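Setting Up and Maintaining a Two-Arm Bench Cell

Project report, second-year Mechatronics
Bradley Mottram
Workshop partner: Pireck Automation, Cliltimmont

1. Background

The cell was handed to me in June with a short list of faults and a folder of notes from the group before. It has two arms which share one mounting rail at the front edge of a wooden table. The task it is used for is cable handling, mostly plugging and unplugging chargers, with one arm holding an item and the other dealing with the lead. My project was to get the cell back into a state where it could be run by somebody who had not built it, and to write down how that was done.

I did not write the control program. It is called Nullen and belongs to Pireck, and I only changed the settings file. Everything in this report is about the hardware and the checks that go with it.

2. Condition at the start

The left arm drifted. When it was sent to its home position after an hour of work, the gripper stopped 3 mm short of where it had stopped in the morning. The right arm was better but its gripper did not always open fully, and twice it failed to answer at start-up.

The earlier notes blamed the motors for the drift. I spent nearly two weeks on that idea and it was wasted time. The motors were fine. The rail was not held down evenly, and each time the left arm reached out over the table the rail lifted slightly at that end and did not settle back in the same place.

3. The rail

I took both arms off, cleaned the underside of the rail and put it back on the table dry. A feeler gauge went under the left end easily. The tabletop is not flat there, so tightening the clamps only bent the rail to follow it. I cut packing from thin brass sheet (the file in our shared folder is named Shim, for anyone looking for it) and fitted 2 pieces under the left end. The clamps were then tightened a little at a time, going from one to the other.

After this the arms went back on and both were homed again. The home offsets had to be entered from scratch, as the old figures were taken with the rail bent.

4. Cables

Most of the faults on the right arm came from its cable. It had been pulled tight round the base, and the connector had worked loose. I refitted the connector and gave the cable a wide curve away from the base. On the left arm the thin cable now has a generous loop at the top and some slack lower down, so the wrist can turn without pulling on it. I first tied it close to the link, which looked neater, and it lasted one afternoon.

The lead being handled is a separate matter. It stays plugged into the power strip and the rest of it is laid on the table between the arms. If it is laid too near the right gripper, the lower finger catches it on the way in. The operator should look at where the lead is lying before each run. 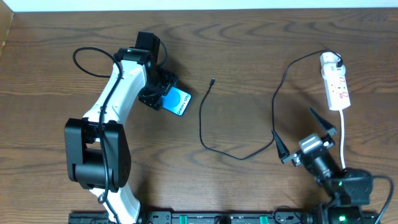 Mottram's rail fix is sound but I would not rely on brass packing for ever, wrote the reviewer from Pireck in the margin of the draft. A wooden top moves with the seasons, and the gap under the left end should be measured again in winter before anyone touches the home offsets. The reviewer also asked for the torque used on the clamps, which I had not recorded. They were done by hand.

I have added the gap measurement to the service list in section 6. The clamp torque will have to be settled by whoever takes over the cell, with a proper wrench.

5. Grippers

The left gripper is built from plates and brackets held with small screws. Several of these had backed out, and one was missing. I replaced the missing one, put a drop of medium threadlocker on each and left the gripper alone for 24 hours before using it. The force setting in Nullen was also too high for thin items. With a card in the jaws the plates flexed and the card slowly turned, so I brought the setting down in steps until it stayed put.

On the right gripper the trouble with opening was dirt in the slide. I cleaned it with a dry brush and a cloth. No oil was used, as the notes say it collects dust – and that is probably how it got into that state in the first place. The tapered fingers were checked against a straight edge and did not need changing.

6. Service list

Before each session: check that the clamps are tight, check the indicator lights on the right arm, move each wrist through its full turn by hand with the power off and watch the cables.

Weekly: gripper screws, right gripper slide, connector at the right base.

Each term: feeler gauge under both ends of the rail, then home offsets.

7. Results

I ran 51 homing cycles on the left arm once the work was finished, spread over a morning and an afternoon, with the dial gauge on a magnetic stand beside the table. The drift I had seen at the start did not come back. The right arm answered at every start-up during the same period.

The weak point is still the table. Pireck have offered a steel plate to go under the rail, but it would raise both arms and all the taught positions would need redoing. I ran out of time for that. The drawing of the plate is in the project folder along with the new offsets and the old ones, which I kept in case the packing is ever taken out.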